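October 3, 2023

Good morning, friends, and hello to the new readers who found me through the apple butter post. I have been meaning to write for two weeks now and every time I sat down, something else needed doing, mostly in the kitchen. So get yourself a cup of something and I'll try to catch you up.

The big news around here is that I have finally started my grandmother's recipe box. I don't mean cooking from it, I've done that for years. I mean copying it out properly, card by card, so that my cousins can all have the same thing on their shelves. Parveen Sivakumar, who many of you know from the comments, did this with her mother's notebooks last winter and she has been nudging me ever since. She told me to do two cards a night and never more than that, or I would start to hate it. I did eleven the first night, of course, and had to lie down with a warm cloth on my eyes.

The thing about Grandma's cards is that she wrote them for herself. The one for her dinner rolls says "the usual dough, but softer" and then gives an oven temperature and the name of the neighbor she made them for. There is no card for the usual dough! I went through the whole box twice. I called my aunt in Elmont and she laughed for a good long while and then said she thought it was four cups of flour, or maybe five, depending on the weather. So I have been baking rolls. The first batch could have held a door open. The second was much better and my husband ate them with the last of the plum jam, standing up at the counter, which I took as a compliment.

Then there are the cards that aren't recipes at all. One is a list of who brought what to a church supper. One has a knitting pattern for a baby bonnet on the back of a meatloaf. Another just says "Rizwan Bandara - likes the lemon one" in her nice slanted writing. He was the man who fixed her furnace every fall, and I remember him sitting at her table with his hat on his knee. I'm pretty sure I know which lemon one, too. It's a plain loaf with a glaze you pour on while it's still warm, and if you poke holes in it with a skewer first, the middle gets almost like pudding. I am keeping that card in the book exactly as she wrote it.

I've been going back and forth about how to print the thing. My cousin wants it all typed up with photos, and I would like her handwriting in there somewhere, even the stains. Right now my plan is to have the typed recipe on one side and a scan of the card facing it. The library has a good scanner and they let you sit there as long as you like provided there's no line. There are roughly 50 cards left to go, and I'd love to have it finished by December so I can wrap the books up with a jar of something. If any of you have had a small run of books printed, with the spiral kind of binding that lies flat, please tell me where you went and whether the pages held up to butter.

Otherwise it's been a quiet stretch. The tomatoes are done and I pulled the last of the plants out in the rain, feeling very sorry for myself. I picked the green ones and wrapped them in newspaper down in the basement, the way my mother did, and I check on them more than they need. We had one fire in the stove already, just a little one in the evening, more for company than for heat. The dog approved.

I'm also reading again, after a summer of mostly falling asleep on page two. It's a fat old family saga with a tree printed in the front, and I keep my thumb there and flip back every time somebody gets married.

Next time I'll post the roll recipe, if I can get it to behave three times running. Until then, be well, and go write something on a card for somebody. 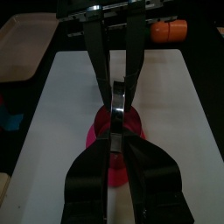
Black fingers, a silver band and a little something pink.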